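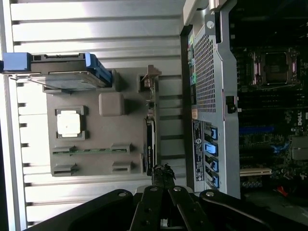

restier-bench > 작업대 및 트레이

제목: Re: [restier-bench] 타워형 PC 분해 시 부품 트레이 배치안, 의견 요청
보낸 시각: 오후 4시
받는 곳: restier-bench 메일링 리스트

지난 메일의 질문에 항목별로 답합니다. 인용문은 필요한 부분만 남겼습니다.

> 7월에 배포된 Wekau 트레이 배치안을 검토했습니다. 세 가지가 불명확합니다.
>
> (가) 드라이브 캐리어를 트레이의 긴 변에 붙여 놓으면 탭이 가장자리 밖으로 나갑니다. 적재할 때 걸리지 않습니까? 저희 쪽에서는 캐리어를 트레이 밖에 따로 두고 있습니다.
>
> (나) 칩과 패드를 같은 트레이에 두는 근거가 문서에 없습니다. 정전기 방지 대책도 적혀 있지 않습니다. 칩만 별도 용기에 담는 편이 안전해 보입니다.
>
> (다) 케이스를 눕히는 방향이 배치안의 그림과 본문에서 서로 다릅니다. 어느 쪽이 기준입니까?
>
> 추가로, 작업대 상판이 홈이 파인 알루미늄이면 나사가 홈에 들어갑니다. Standia 쪽에서는 고무 매트를 깔고 씁니다. 매트를 표준으로 넣을 의향이 있는지 묻습니다.

1. 트레이 쪽

(가) 캐리어 위치. 배치안대로 트레이의 위쪽 변을 따라 놓습니다. 양 끝의 파란 탭 때문에 전체 길이가 늘어나고, 캐리어가 트레이 왼쪽으로 조금 나오는 것은 맞습니다. 트레이를 겹쳐 쌓는 경우라면 문제가 됩니다. 이 배치안은 트레이 한 장을 작업대에 펼쳐 놓고 쓰는 것을 전제로 하므로 돌출을 허용합니다. 다만 배치안에 그 전제가 적혀 있지 않았습니다. 다음 판에 "적층 금지"를 넣겠습니다. 캐리어를 트레이 밖에 두는 방식은 권하지 않습니다. 금속 상판 위에서 밀리고, 재조립할 때 방향을 다시 확인해야 합니다. 탭이 어느 쪽을 향하는지가 방향 표시를 겸하므로, 놓을 때 금속면이 보이게 둡니다.

(나) 칩과 패드. 칩은 짙은 회색의 사각 틀 안에 들어가고, 모서리가 둥근 회색 패드는 그 오른쪽에 있습니다. 둘이 나란히 있으나 자리는 분리되어 있으며 서로 닿지 않습니다. 별도 용기를 쓰면 뚜껑을 여닫는 동작이 늘고, 그때마다 칩의 방향이 흐트러집니다. 틀은 칩을 한 방향으로 유지하는 용도로 씁니다. 정전기 대책은 지적이 맞습니다. 성형 플라스틱 트레이 자체를 대책으로 간주하면 안 됩니다. 상판 접지와 손목 스트랩을 작업 전 확인 항목으로 옮기고, 트레이의 재질 등급은 공급사인 Sönmez에 문의한 뒤 따로 적겠습니다. 답을 받기 전까지 재고로 돌릴 칩은 이 트레이에 보관하지 마십시오. 분해 연습용 부품에는 제한이 없습니다.

(다-1) 긴 기판. 질문에는 없었으나 같은 절에서 오해가 잦아 적습니다. 트레이 아래쪽의 녹색 기판은 클립으로 양 끝을 고정합니다. 클립은 4개이고, 그중 2개가 기판을 물고 있습니다. 나머지 2개는 그 아래쪽, 트레이 가장자리 가까이에 있습니다. 기판을 끼울 때 가운데를 누르지 말고 양 끝을 차례로 누릅니다. 뺄 때도 한쪽 클립에서 먼저 풀고 반대쪽으로 넘어갑니다. 접점부에 손이 닿았으면 에탄올로 닦고 말린 뒤 보관합니다.

(다-2) 오른쪽 변의 부품. 위쪽에 베이지색과 회색이 섞인 작은 브래킷, 그 아래로 작은 라벨이 붙은 좁고 어두운 카드가 옵니다. 카드는 트레이 오른쪽 테두리를 따라 세로로 둡니다. 눕혀 놓으면 가운데 포켓을 침범하고, 라벨을 읽으려면 다시 들어 올려야 합니다. 이 변은 케이스와 마주 보는 쪽이므로 카드와 섀시 사이에 손가락이 들어갈 간격을 둡니다. 간격이 부족하면 트레이를 옮기십시오. 케이스를 옮기면 포트 쪽 기준이 틀어집니다.

(라) 매트. 표준에 넣지 않습니다. 홈이 있는 상판은 고정구를 체결하려고 쓰는 것이고, 매트를 깔면 고정구의 높이 기준이 없어집니다. 나사가 홈에 들어가는 문제는 자석 접시로 해결합니다. 접시는 트레이 밖, 드라이브와 떨어진 곳에 둡니다. 상판 반사가 강해 작은 은색 부품이 잘 보이지 않는다는 보고도 있었습니다. 조명을 비스듬히 돌리는 것으로 충분했다는 회신을 받았으나, 조도 수치는 아직 정하지 않았습니다.

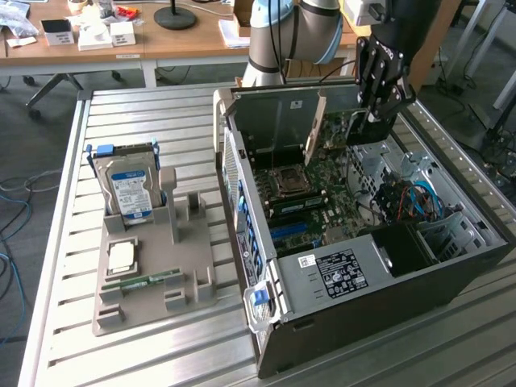 2. 케이스 쪽

방향. 본문이 기준입니다. 타워는 옆으로 눕히고, 메인보드가 바닥에 오게 하여 열린 면을 위로 둡니다. 부품 고정구가 왼쪽, 케이스가 오른쪽입니다. 배치안의 그림은 이전 판에서 옮긴 것으로, 좌우가 바뀌어 있었습니다. 그림을 교체하겠습니다.

소켓. 현재 CPU 소켓은 비어 있고 금속 틀이 노출된 상태입니다. 이 상태로 두는 시간을 줄여야 합니다. 소켓 위로 공구를 넘기지 말고, 작업을 중단할 때는 보호 덮개를 씌웁니다. 덮개가 없으면 그날 작업을 시작하지 않는 것으로 합니다. 소켓 근처에서 좁은 베이지색 부품이 비스듬히 서 있는데, 이 부품을 손잡이처럼 잡고 케이스를 돌린 사례가 있었습니다. 잡지 마십시오.

메모리. 모듈은 검은 슬롯에 장착된 채로 둡니다. 빼는 순서는 배치안 6절을 따르며, 래치를 양쪽 다 연 뒤에 수직으로 올립니다. 창백한 색의 라벨은 떼지 않습니다. 라벨이 없는 모듈은 재고 등록이 되지 않습니다.

확장 슬롯. 밝은 파란색 슬롯이 메모리 아래쪽에 있고 그 옆이 검은 슬롯입니다. 슬롯 색을 규격 구분으로 쓰는 분이 있는데, 제조사마다 다르므로 배치안에서는 색을 규격의 근거로 쓰지 않습니다. 위치를 가리킬 때만 씁니다. 금속 덮개 가장자리 가까이에 회색 계열의 방열판이 있어 드라이버 축이 닿기 쉽습니다. 짧은 축을 쓰십시오.

배선. 검은 선이 대부분이고 주황빛 붉은 선이 섞인 묶음이 타공 칸막이 옆에 있으며, 그 위로 파란 케이블이 휘어 지나갑니다. 파란 케이블을 먼저 정리한 다음 묶음을 만집니다. 반대로 하면 케이블이 당겨집니다. 묶음을 케이블 타이로 조이는 것은 금지합니다. 재조립 때 자르다가 피복을 상하게 한 기록이 있습니다. 벨크로만 씁니다.

SATA 포트. 파란 포트 네 개가 세로로 한 줄이고, 맨 위의 것만 나머지와 조금 떨어져 있습니다. 번호는 이 떨어진 포트에서 시작하여 적는 것으로 통일합니다. 보드 인쇄 번호와 다를 수 있으므로 기록지에는 "위치 번호"라고 쓰고, 인쇄 번호를 확인한 경우에만 괄호에 병기합니다. 규제 기호가 인쇄된 라벨 스티커가 포트 바로 옆에 있으니 스티커 위에 테이프를 붙이지 마십시오.

3. 배치안 수정 목록

- 적층 금지 문구 추가
- 케이스 방향 그림 교체
- 접지와 손목 스트랩을 작업 전 확인 항목으로 이동
- 포트 위치 번호의 정의 추가
- 벨크로 사용 조항을 권고에서 필수로 변경
- 자석 접시의 위치 명시

수정판은 이 스레드에 회신으로 올립니다. 첨부 용량 제한이 2000 KB이므로 그림은 나누어 보냅니다. 리스트 서버가 초과 메일을 반송 없이 버리는 경우가 있으니, 본인 첨부가 보관함에 나타나지 않으면 용량부터 확인하십시오.

4. 남은 질문

앞면 패널을 분리하지 않고 작업하는 곳이 있으면 회신 바랍니다. 패널이 상판에서 차지하는 폭 때문에 트레이와 케이스의 간격 기준을 하나로 정하지 못하고 있습니다. 상판 폭과 케이스 모델명을 같이 적어 주십시오. Standia의 매트 사용 환경도 같은 양식으로 받겠습니다. 매트 두께가 빠진 회신은 간격 계산에 넣을 수 없습니다.

--
restier-bench 메일링 리스트
구독 해지는 제목에 unsubscribe만 적어 리스트 관리 주소로 보내십시오.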